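Right, thread time, as I've just had the best evening and I need to tell people about it. The Zedbridge small traders' night is back in February and it's going to be bigger than the last one!

If you missed the first one: it's a get-together for anyone who runs something small round here. Bakers, dog walkers, people who do your accounts, people who fix your gutters. You turn up, you eat, you talk to strangers, and some of the door money goes to the Rullow Fund.

The Rullow Fund pays for bus passes and work boots for school leavers starting their first job. Tiny thing, does a lot of good. Last time we raised £500 on the night, and I was so pleased I nearly walked home without my coat.

We're at the Ellis Rooms again, top of the hill, blue door round the side (the front one sticks). Doors at 6, food from half past, and we have to be out by 11 so the kitchen can lock up.

Tickets are £6 on the door, cash or card. That gets you in, a plate of food and one raffle ticket. More raffle tickets at the table by the stairs, £1 each, and please bring coins if you've got them, the float is always a nightmare.

The raffle! I've been collecting prizes all week and my hallway is full. So far: a full car valet, a haircut, two hampers, a month of window cleaning and a very large cheese. If your business would like to put something in, message me – it doesn't have to be fancy.

New this year, the swap wall. Write down one thing you can offer and one thing you need, pin it up, and see who comes looking for you. Last time I got chatting to a woman in the queue who needed leaflets printed while I needed shelves put up, and her brother does shelves. I now have very good shelves. So it's an official wall now.

Parking, because I know I'll be asked. The Ellis car park is small and fills up before the doors open. Overflow is behind the old bus depot on Pudesitz Lane, a five minute walk, free after half five. Please don't park across the chapel gate, they've been very patient with us.

If stairs are a problem, use the side entrance from the yard and you'll come straight in on the level. Give me a shout beforehand and I'll make sure the gate's open.

Food is by the same lot who did the curry last time, so come hungry. There's a veggie one, a vegan one and a chicken one. Allergies: message me by the weekend before and I'll pass it on.

Do bring cards or flyers if you have them. There's a long table just for those. Banners are fine if they stand up by themselves, but nothing taped to the walls please, they've only just been painted and they look lovely.
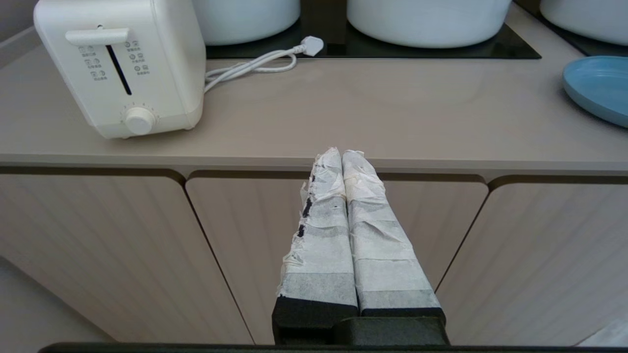
Two wrapped up in tape, side by side.

A few of you asked if you need to be "a proper business" to come. No! If you've sold three jars of chutney to your neighbours, you count. If you're only thinking about starting, you count too, and you'll probably get the most out of it.

And if walking into a room on your own makes you want to hide, find me by the coats when you get there. I'll have the orange scarf on. I'll take you over to someone nice and make sure you get fed, that's my favourite job of the whole evening.

The room holds 200 and we won't be squeezing in any more than that, so please come early if you can. I'd hate to see anyone turned away with the smell of curry coming down the stairs!

Still looking for two people to help on the raffle table for the first hour, and someone with a decent speaker we can borrow. Replies are open, or message me. I'll add the rest of the prizes to the end of this thread as they come in – next up is whatever's in the enormous box that was on my step at teatime.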